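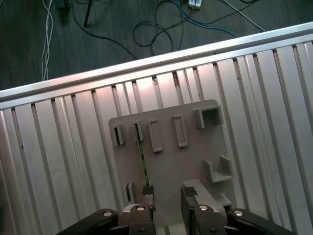

Wrist camera, strip at the second slot

Teleop demos for slotting a narrow PCB: slow and clean, or normal speed?

Posted by Kollár

I'm recording demonstrations by remote control for a board insertion task. Thin green strip, grey plastic fixture on an extrusion table, parallel gripper. I have 60 episodes so far and the trained policy gets the strip to the slot, then stalls or rubs along the lip. I drove all of them very slowly because I was worried about snapping a board. Should I throw them out and start again at normal speed? Also, do I keep the ones where I missed and had to back off?

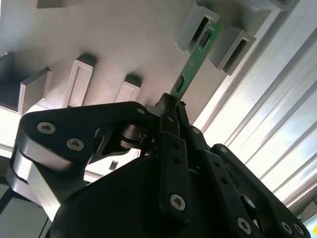

My other worry is the grip. I pick up wherever is convenient, so the angle of the board in the fingers changes from one episode to the next. With the lower end pinched in the fingertips and the top end in the slot, there is a long stretch of board between the two, and a small tilt at the fingers moves the top quite a bit. I don't know if the policy can learn that from the wrist view alone.

Provico

Don't throw them out. Check how much of each episode is you sitting still. Ours had long pauses just before contact while the operator lined things up, and the policy copied the pauses. We trimmed the dead time, recorded 20 more at a steady pace, and the stalling mostly went away. Keep the misses if you recovered and finished the insertion. Drop the ones where you gave up.

For the grip, vary it on purpose but within a small range. If you can add a fixed side camera, do that too. The fingers hide a lot at the bottom of the wrist picture.

Nollulix

just get more data. we did 2,455 and it was fine

Grorkura

More data is no help if the pauses are still in it. I'd also look at your controller scaling. Mine was set too coarse, so every final move came out as a jerk sideways and then a correction. I halved it for the last bit of travel and the demos looked a lot calmer. Haven't tried it on a part as thin as yours.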